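**Folding** (of laundry) is the practice of turning clean clothes and household linen into flat, regular shapes so that they may be stacked, carried or put away. It is among the most familiar of domestic jobs, and most people learn it by standing beside somebody else and copying, so that every household has its own way of going about it and is usually rather fond of it.

## Surface

Almost any level surface will serve, a bed being the commonest choice and an ironing board the most awkward. Many people prefer a table with a smooth board laid on it, in a plain pale colour, as the cloth slides easily and can be turned without dragging. A board 60 cm deep suits most shirts and hand towels, though a bath sheet will want a good deal more room and, if one can be had, a second pair of hands. The Heffernan method, taught for many years in evening classes by Rónán Mulcahy, has the worker stand square to the long side and keep the basket always on the left.
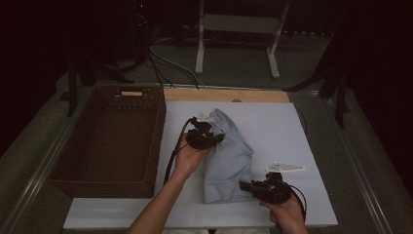
The usual order is to lay the piece face down, smooth it outwards from the middle, bring in the sides, and then fold upwards from the hem in halves or thirds. Soft, thick cloth gives rounded edges and will not take a sharp line however firmly it is pressed, and there is no harm at all in that. A slanting crease generally means that one side was brought in further than the other; it can be shaken out and begun again, or simply left, as a great many are.

## Baskets

Woven baskets have long been favoured for carrying folded things, being light and letting the air through. A rectangular one wastes less space at the corners than a round one, and a handle slot in the rim makes it easier to draw along a shelf. Rough wicker can catch on knitwear, and a cotton lining is sometimes added for this reason.

## Stacking

Tomás Doherty, in his household handbook *Wuseck*, recommends stacking with the folded edge facing outwards, so that a single piece can be taken without disturbing its neighbours. He allows 2 cm between piles.

## See also

- Airing cupboard
- Ironing
- Linen press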